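4. Wrapping soft fruit by hand: what we learned at the table

I came to this part of the project thinking it would be the easy part. We had spent most of January on how households store fruit, and the wrapping stage looked like a footnote: you take an orange, you take a sheet of something soft and white, you put one around the other. Then I sat down and tried to write out the steps in a way that another person could follow, and I got stuck on the second one.

So this section is mostly about the sheet. We looked at oranges because they're cheap, they're tough enough to be handled over and over, and their size is friendly. We also tried lemons and a few plums in the Rovgate round (see Section 6 for the plums, which deserve their own complaints). The work was split between two kitchens, one in Uvodside and one in Hernanus, and the table height was different in each, which I'd have liked to fix and didn't.

4.1 The drape and the pinch

We ended up talking about wrapping as two moves. The drape is getting the sheet over the fruit so that it sits there without help. The pinch is gathering up a bit of loose material so you can pull the rest snug. People who wrap a lot do both at once and can't tell you where one stops. People who are new to it do the drape, let go, look at it, and then go hunting for somewhere to pinch.

The trouble with the drape is that an orange is round (I know, I know) and a sheet is flat. Wherever you lay it, you've got extra material on the way down, and that extra has to go somewhere. On a box it goes into corners. On an orange it goes into folds that wander all over the place, and the first fold you grab decides a lot about how the rest will hang. Grab it close to the fruit and the sheet creases toward your grip in a sort of fan. Grab it too far out and you just drag the whole thing off, which I did more times than I'd like to put in print.

The pinch in Figure 4 is the kind we came to call a ridge pinch. The tissue only partly covers the orange, with its upper edge folded over the top of the fruit, and a fold of it is squeezed into an upright ridge that pulls the material nearby into creases.
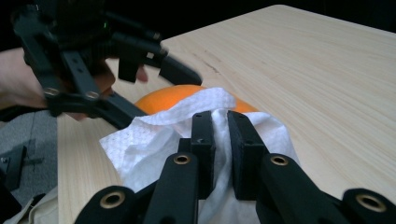

Figure 4. A ridge pinch in a white tissue partly covering an orange, on a light wooden table.

Radwan's readers, who got an early draft of this section, objected that the ridge pinch is a bad habit and that anyone taught properly would start from underneath, with the fruit set down in the middle of the sheet and the corners brought up. One of them added that their grandmother would have taken the orange away from us. I think that's fair for a finished wrap! If you want a neat twist at the top, starting from below wins, and our own notes say so. But we were interested in what people do when the fruit is already sitting on the table and the sheet comes second, and in that situation hardly anyone picks the fruit up first. They cover it where it is and sort out the underside later, or never.

4.2 What kind of sheet

We used two weights of paper sheet and one cloth, and I had strong opinions about all three by the end. The thin paper is lovely to drape. It settles down over the curve almost by itself, and it takes a pinch from any side. It also tears if you change your mind, and it sticks to your fingers if you've just peeled something. The heavier paper holds a ridge better once you've made one, so you can let go, move your other hand around to the back, and still find the fold where you left it. The downside is that it springs open at the bottom and you spend your time chasing the skirt.

The cloth was the favorite in Uvodside and nobody's favorite in Hernanus. I can't fully explain that. The Hernanus table has a slicker finish, and an orange under cloth tends to roll there as soon as you tug, so my best guess is that people were fighting the table more than the cloth. We put a folded dish towel under the fruit for the last few sessions and the grumbling went down, but by then the sessions were nearly over and I don't want to lean on that.

4.3 How we scored it, and where I'm unsure

We kept 70 wraps from the two kitchens after dropping the ones where the fruit ended up on the floor. Each wrap got a score for coverage and a score for snugness, both out of 5. Coverage is easy to agree on, since skin is either showing or it isn't. Snugness was a mess. A wrap can be tight on top, where the pinch was made, and hang wide open lower down, and we argued a good deal over whether that's a 2 or a 4. In the end we scored the top and the base separately and averaged them, which I still don't love.

One pattern I'd stand behind is that a second pinch matters more than a good first one. Wraps with a clumsy opening grip and a second grip on the far side usually came out snug. Wraps with one beautiful ridge and no follow-up tended to slide back off the fruit during the lift. Whether that carries over to pears, where the narrow end gives you something to gather against, is a question for the next round, and we've already bought the pears.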